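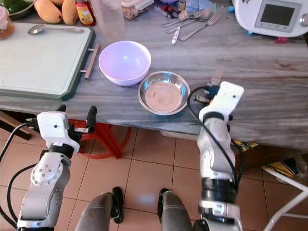

Kitchen counter station, both arms forward, bowls and cutlery in the work area.

Pillamstead Kitchen Station — Arm Safety Checklist
Checked 27/08/2023, before the first run

Mark each line OK, FIX or N/A. Comments are welcome, long ones too!

1. Emergency stop within reach of the operator
OK. Pressed and reset 3 times. Lovely crisp response every time.

2. Speed limit for shared spaces loaded
OK. Set to 60 percent under the Prellari site rules. I'd happily keep it there for all counter work — the motion is smooth and easy to follow by eye.

3. Cables clear of joints
FIX (minor). Each arm has a black cable that loops out from it. Neither one snags when the arm is moved by hand through its full reach, but I'd like one more clip on the left. Bornetti clips fit, and there are 6 in the drawer.

4. Gripper fingers tight, no cracks or play
OK, left and right.

5. Sharp items accounted for
FIX. One table knife and two forks are grouped with a spoon to the upper right of the steel bowl. The rule says blades go in a holder unless the task calls for them, and today's task is bowls only. Knife and forks to be moved before power-up.

6. Glass and breakables outside the reach envelope
FIX. Glass jar at the far left of the back row. Move it to the shelf. The mangoes and the plastic containers can stay, and they make great test objects later on.

7. Bowls spaced for a safe grasp
FIX. The white bowl and the steel one are nearly touching. Our rule asks for a clear gap, wide enough for a finger on either side. Such a quick change, and it makes a big difference to clean grasps.

8. Cutting board stable, handle noted
OK. The metal handle sticks out toward the middle of the counter, so add it to the obstacle map in Sin.

9. Floor and space under the counter clear
FIX. Red stool, leaning board and a plastic bag under there. The bag worries me most — thin plastic and feet don't mix. Chair at the right to go back against the wall.

10. Operator briefed, 2 people present for first motion
OK.

Result: hold until items 5, 6, 7 and 9 are closed. Item 3 can wait for the August service.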